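Flullen Folding Table, Light Wood Top

Home > Laundry and Utility > Tables and Worktops > Flullen Folding Table

Product code: 502
Price: £149.00 including VAT
Availability: in stock
Colour: light wood, clear matt finish

The Flullen is a plain wooden table for sorting and folding clothes. It is made for utility rooms, small launderettes and alteration shops, and it will also do as a cutting or pinning table. The top is one flat surface with no raised lip, so long items such as trousers, dresses and table linen can be laid out straight and smoothed towards the edge.

We have sold the Flullen since the shop opened. The present version has the same top as the older one but stands on heavier legs, with a rail across the back. If you bought yours before October of last year, please check the part list before ordering a spare leg, as the bolts are a different size.

Size and weight

Length: 1,240 mm
Depth: 700 mm
Height: 900 mm
Weight: 24 kg
Largest load, spread evenly: 100 kg

What comes in the box

Table top
Four legs
Back rail
Bolts, washers and hex key
Four screw-in feet
Small tin of Clisent wood wax
Assembly sheet

Choosing a height

The standard height suits most adults who fold standing up. Shorter legs are sold separately as the Gremard leg set, which brings the top down to 740 mm for use with a chair. The two sets fit the same holes. Legs from one set should not be mixed with legs from the other, even if you need to make up for a sloping floor. Use the screw-in feet for that.

The Villalba shelf fits under the table at either height and takes two medium baskets side by side. It is not included.

Putting it together

Lay the top face down on a blanket. Fit the back rail first and leave the bolts finger tight. Add the legs, turn the table over with a second person, then tighten everything with the hex key. Check the bolts again after a week of use. No drilling is needed.

Looking after the top

The finish will stand up to dry and slightly damp clothes. Wipe up standing water, bleach and liquid detergent as soon as you notice them. New dark denim can leave dye on pale wood if it is put down wet, and we suggest an old towel underneath until it has been through a few washes. Marks that have not sunk in can usually be lifted with a soft cloth and mild soap. Wax the top twice a year, or more often in a shop.

Do not iron directly on the wood. An ironing blanket at least 5 mm thick is fine for light pressing, but the table is not sold as an ironing board and heat marks are not covered by the guarantee.

Folding jeans on the Flullen

Jeans go on lengthwise, waist at the far side and hems towards you. Spread the legs a little apart first, so you can find the seams and press the creases out of each leg with your palms.
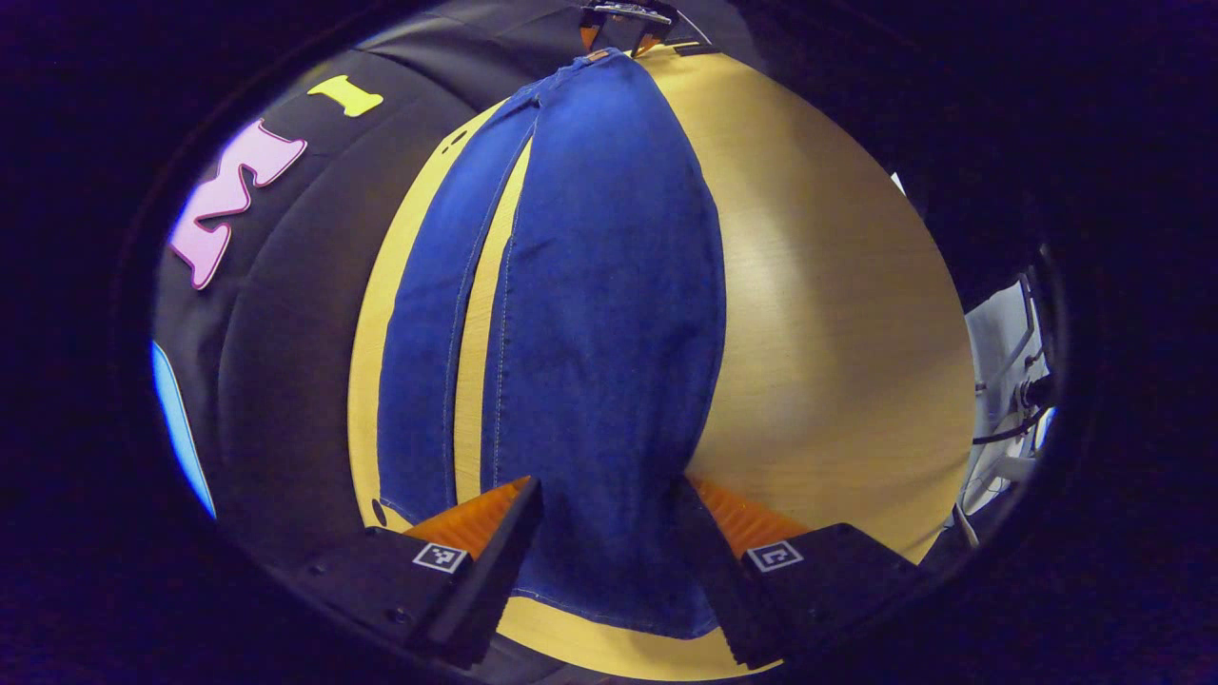
1. Straighten the waistband and pull the pockets flat inside.
2. Bring one leg over on top of the other, matching the inside seams.
3. Tuck the point at the crotch back in line with the leg.
4. Fold the hems up to just under the waistband.
5. Fold once more for a drawer, or in thirds for an open shelf.

Delivery and returns

Delivery is by two-person van to a ground floor room. Upstairs delivery can be arranged by phone before the order is sent out. Please allow five to seven working days.

Unused tables can be sent back within 30 days in the original box. Once the legs have been bolted on we can only accept a return if there is a fault. The frame and top are guaranteed for five years in the home and two years in a business.

Goes with

Villalba under-table shelf
Gremard leg set, 740 mm
Clisent wood wax, large tin

Page last updated February 19, 2025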